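Section 4: Adding a Building to Your Portfolio

Before Dasix can tell you anything useful about a warehouse, you have to tell Dasix about the warehouse. Set aside 15 minutes per building, or an afternoon if the previous owner kept the leases in a drawer.

1. From the Portfolio screen, choose New Property, then Industrial.

2. Type the street address and press Check. If the county lists the parcel under a different street, pick the county's version. You may be right, but the county sends the tax bill.

3. Enter the rentable area in square feet. Use the figure in the lease, not the one in the sales brochure. Brochures tend to include the parking lot in spirit.

4. Enter the number of dock doors. Doors that have been welded shut go under Notes.

Note: Dasix saves each screen when you press Next. It does not save when you close the window in disgust.
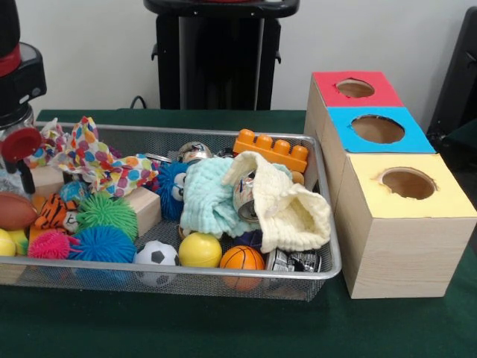 5. Open the Tenants tab and add one line for each lease, including the ones you inherited and would like to forget. A tenant with two suites on one lease gets one line. A tenant with two leases gets two.

6. Set the rent type. Net leases need an expense share as well, and the shares for a fully leased building should add up to 100 percent. If they come to more than that, congratulations – but Dasix will not let you continue.

7. Enter the start date, the end date and any renewal options. Leave the option box blank if the lease has none. Typing "none" creates a renewal option named "none," and it will turn up in your reports.

Caution: Changing the rent type after the first invoice has gone out voids every open invoice for that tenant. Tenants notice this sooner than you would think.

8. Press Publish. The building appears in your rent roll within 10 minutes.

Importing from Zurnstead

Owners moving over from Zurnstead can skip steps 3 through 7 and upload the export file instead. The import handles up to 474 leases at a time. Suite numbers with a slash in them will arrive as dates, so Suite 3/4 becomes an evening of your life spent in the Suite column. Fix these before you publish.
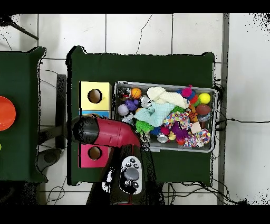 Can I add a building before the sale has closed?

Set its status to Pending on the Portfolio screen. Pending buildings show up in forecasts but stay out of the rent roll and send no invoices. When the deed is recorded, change the status to Owned and enter the closing date, and Dasix will split that month's rent between you and the seller.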